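Datasets / Simulation / Known Faults

Nellura Contact-Fault Subset, data card

Maintained by the manipulation group at Brultley. Last revised August 30, 2020.

Summary

This subset holds 600 simulated episodes in which a gripper approaches a large rectangular box in an indoor room. Each episode runs for 400 control steps. The episodes were generated with the Nellura scene builder and the Clendlow approach controller, and were meant to go into the main release as ordinary approach data. They were pulled after review showed that in 19 of them the gripper finger passed through the surface of the box with no contact being reported. The full batch is published separately so that the fault can be reproduced and so that other users of the scene builder can check their own data against it.

Do not merge this subset into training data for a contact or stopping policy without reading the sections on labels and exclusions.

What went wrong

The box has two geometries: a render mesh, used for the camera images, and a collision mesh, used by the physics step. They are supposed to be scaled together. When the scene builder randomizes box size, it writes the new scale to the render mesh first and to the collision mesh at the next reset. If a reset is interrupted by a controller timeout, the second write is skipped. The episode then starts with a box that is drawn at one size and collides at another.

In the 19 bad episodes the collision mesh was smaller than the render mesh. The finger moved toward the drawn face, reached it, and kept moving. The contact flag stayed at zero until the finger reached the inner mesh, and in some episodes it stayed at zero to the end. The controller logged these as "approach incomplete" and did not raise an error.

The opposite case, a collision mesh larger than the render mesh, is possible in principle. It would show up as a finger stopping in open space. None was found in this batch.

Why it was not caught earlier

Three checks should have found the fault and did not.

The depth check compares rendered depth to the expected distance from finger to box. Box materials in this batch are drawn from the translucent group. For that group the depth pass was set to ignore the first surface, a setting carried over from an older glass test. The depth check therefore returned no value, and a missing value was counted as a pass.

The image check looks for a sudden drop in visible finger area. It was tuned on matte boxes. On glossy and translucent surfaces the highlights change with the viewpoint by more than the threshold, so the check had been switched off for the whole material group to stop false alarms.

The force check has a ceiling of 800 simulator units. It catches a finger pressed hard into a surface. With no contact there is no force, and the check has no lower limit.

Safety note

The Clendlow controller is shared with the hardware cell at Grīnberga. The mesh fault itself cannot occur on hardware, but the handling of "approach incomplete" can. In the version used here, an incomplete approach is retried from the current pose with a longer travel limit. On a real arm with a failed contact sensor, that behavior would extend the motion toward the object. The retry has been removed from the shared code. An incomplete approach now halts the arm and requires a manual reset.

Sites that forked the controller should confirm that their copy does the same. Look for the parameter retry_extend. If it is present and set to true, set it to false before running on hardware.

Labels

contact: as reported by the physics step. Wrong in the affected episodes.
contact_render: recomputed offline from the render mesh and the finger pose. Use this one for analysis.
mesh_scale_render, mesh_scale_collision: the two scale values at step zero. They should be equal.
outcome: controller outcome string, unchanged from the original logs.
fault: 1 if the two scale values differ, otherwise 0.

Labels were not corrected in place. The original contact column is kept so that results from the withdrawn version can be compared.

Exclusions and limits

Episodes with fault equal to 1 should be excluded from any training split. They are suitable for testing fault detectors, with the caution that the number is small and all share one cause.

Rendering quality is low by design. Shadows come from a coarse shadow map and have stepped, blocky edges. These edges can fall across the box and the surfaces beside it and should not be read as geometry. An early attempt at a detector, trained on images alone, learned to respond to shadow edges near the box and gave poor results on scenes with different lights.

Highlights are a second source of error. Bright patches on top of a box may look like small objects. The scene contains no loose objects, and a segmentation model that reports any is wrong.

Camera placement varies. In many views only part of the finger is visible, and the gap between finger and box cannot be measured from a single image. Use the recorded poses.

Reproducing the fault

Run the scene builder with size randomization on and the translucent material group selected. Set the controller timeout shorter than the reset time. Compare the two scale values after each reset. Any difference is the fault.

The fix writes both scales in one call and refuses to start an episode if they differ.

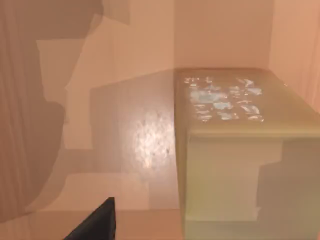

The depth setting for translucent materials has also been changed to return the first surface, and a missing depth value now counts as a failed check.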